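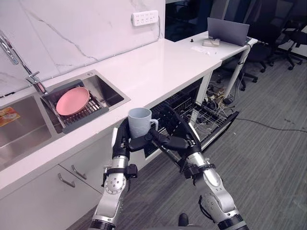

Jimenix Publishes Full Setup and Care Guide for Its Two-Armed Kitchen Robot

NINDWOOD, Feb 13, 2025 – Jimenix today released the complete setup and care guide for Temen, its two-armed robot for kitchen work. The guide is free to download and covers the whole life of a kitchen cell, from the first morning of unpacking to the day a finger joint needs to come off and be rebuilt.

Until now, sites running Temen worked from a short start sheet and a lot of phone calls. The new guide runs to 200 pages, and most of it was written by the people who answered those calls.

"I love this machine, and I want the people who look after it to love it too," said Rosaura Montoya, who leads field service at Jimenix. "A lot of what we knew lived in notebooks and in people's heads. Now a technician on a first visit can open to the wrist section and see what we would check, in the order we would check it!"

The first part deals with the room. Temen is meant for ordinary kitchens with ordinary counters, sinks and dishwashers, so the guide spends a good deal of time on where the robot should stand, how to mark its spot on the floor, and how far cabinet and appliance doors swing when they are open. There is a page on keeping cables out of the work area, and another on picking a place for the operator's laptop where the screen can be read without leaning over the arms.

Next comes the daily check, which takes 60 seconds per arm once a technician has done it a few times. Each joint is moved slowly through its range with the hand empty, then each finger is opened and closed in turn. After that the robot picks up one cup and holds it upright.
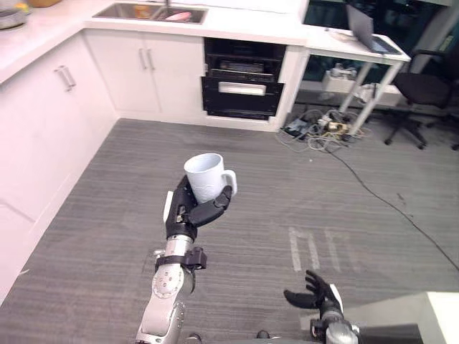 The cup hold is the part Montoya's team argued over longest. A mug asks a lot of a hand. The fingers have to close evenly around a curved side, the thumb has to land clear of the handle, and the wrist has to stay level while the arm moves out over open floor. If a tendon has stretched or a fingertip pad has worn smooth, the mug will often start to tilt well before the software reports a fault. The guide gives a page of drawings to this one check and asks technicians to use the same mug every day, so that a small change stands out.

"We had a hand at one site that passed every number we threw at it," Montoya said. "The technician there kept telling us the mug looked wrong. She was right. It was one loose screw behind the thumb, and her note about it is in the book almost word for word."

The repair chapters follow the arm from shoulder to fingertip. They include tightening order for the bolts on the forearm joint plates, how to seat the wrist bracket again after a hand swap, and how to route the outer cable with enough slack for a full turn of the wrist. Finger pads should be inspected every 600 hours. A full hand swap now has its own chapter, with the calibration steps that come after it written out in full and no cross-references to hunt down.

Drawings and tool lists were prepared with Zhuravel, the Nindwood workshop that rebuilds Temen hands. Zhuravel also supplied the table of spare parts, with notes on which ones are worth keeping on the shelf.

The guide draws on 1483 service notes sent in by technicians. Jimenix will keep taking notes through the service desk, and a second edition is planned for June with a longer section on dishwasher racks.

Printed copies with a lay-flat binding are available to sites with a service plan. Requests can go to the Jimenix service desk.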